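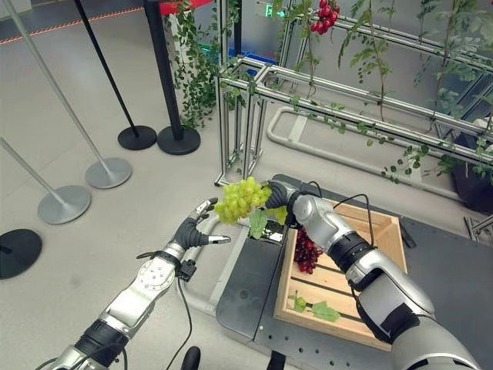

The white grapes at Stulden always ripened last, and the year my aunt died they were still hard in the middle of September. She had left me the house, the press and 18 rows on the slope behind the church, and a note in the kitchen drawer that said to pick the red first and not to let anyone talk me out of it. I did the first row by myself. By noon I had one bunch of dark red in the slatted crate, up in the corner, with a loose leaf lying near the side, and a bunch of pale green that I had cut by mistake from the vine next to it. The green bunch still had its leaf hanging underneath. I stood there holding it by the stem and didn't know where to put it.

My aunt would have known. She kept the two kinds apart from the vine to the barrel, and if a green bunch got in with the red she took it out and ate it on the spot, standing up, spitting the seeds over the wall. I ate mine. It was so sour my eyes watered. Then I went down to the house and called the cooperative in Skulleritz to ask when they would take delivery.

The woman on the phone asked for my grower number. I found it on the wall beside the phone, written in pencil: 281.

"That's a dead number," she said.

"She died in May."

"I mean it lapsed. It has to be put in your name." She was quiet for a bit and I could hear her turning pages. "Do you want it in your name?"

I said I would call her back.

I had a job in the city then. I had taken two weeks off to clear the house, and the plan was to sell it with the slope and the press to the people who owned the rows on either side. They were decent people. They had already sent over a jar of plums and a figure on a piece of paper, and it was a fair figure. I had put it in the same drawer as my aunt's note.

The drawer had a lot in it. There was string, and a pair of clippers with a taped handle, and a calendar from the feed store folded open to the spring. She had written on 13 May 2007, "Late frost. Lost the bottom rows. Oda came." There was nothing else for that week. Oda was the dog. I remembered her as an old dog, gray around the mouth, and it took me a while to understand that this was the day she had arrived, a young stray walking up through the ruined rows.

In the morning I went out again with the clippers. It had rained a little and the path was soft. I worked up the second row and then the third, cutting with my right hand and holding the other one open under the bunch the way I had been taught when I was nine. You hold the hand there whether the bunch falls or not. My aunt used to walk behind us and if she saw a child with a hand in a pocket she would take the clippers away for the rest of the day. We hated that more than being yelled at.

It went slowly. I wasn't used to bending. At the end of the third row I had five crates of red and my back hurt so badly I lay down between the vines and looked at the sky. A tractor went by on the road below, and stopped, and after a minute the neighbor came up the slope on foot.

He looked at the crates before he looked at me.

"You've cut those too long," he said. "The stems."

"I know."

"They'll make it bitter." He picked one bunch up and turned it around and put it back. "Not so bad as that. She cut long too, her last few years. It was her hands."

I sat up. He asked if I had thought about the paper, and I said I was thinking about it. He nodded and said there was no hurry before the frost. Then he took the spare clippers off the top crate and started on the fourth row without asking. He worked twice as fast as I did, and he kept his left hand open under every bunch. I wondered if my aunt had taught him too. He was only ten years younger than she was, so probably not, but I didn't ask.

We finished the red in four days. His wife came for two of them, and his son for one. They wouldn't take money. I made them soup from what was in the cellar, and it was not good soup, and they ate it.

The white was left. Those rows were at the top, where the wall holds the heat. My aunt had called that piece Tutura, and it was written that way on the old deed, though I never met anyone who could say what it meant. I walked up there each evening and tasted a grape from the first vine, the middle and the end. They were sour on the first evening and sour on the second. On the third there was a little sugar in the ones by the wall.

My two weeks ran out. I called my office and asked for 3 more days, and the man I worked for said all right in a voice that meant he was writing it down.

On the last of those days I got up before it was light. I carried the crates up two at a time and set them along the wall. The leaves had started to turn. When I could see well enough to cut, I took the first bunch by the stem and put my other hand under it, and it came away easily, heavier than I expected. I tasted one. Then I cut the rest of that vine and moved on to the next. There were 20 crates by the time the sun reached the church roof, counting the ones that were only half full.

I drove down at noon to borrow the neighbor's trailer. He was in the yard washing out a barrel. He turned off the hose and waited for me to say something about the paper, and I told him I needed the trailer until evening. He went to get the key.

The woman at the cooperative had the form ready on the counter. I had to ask her for a pen.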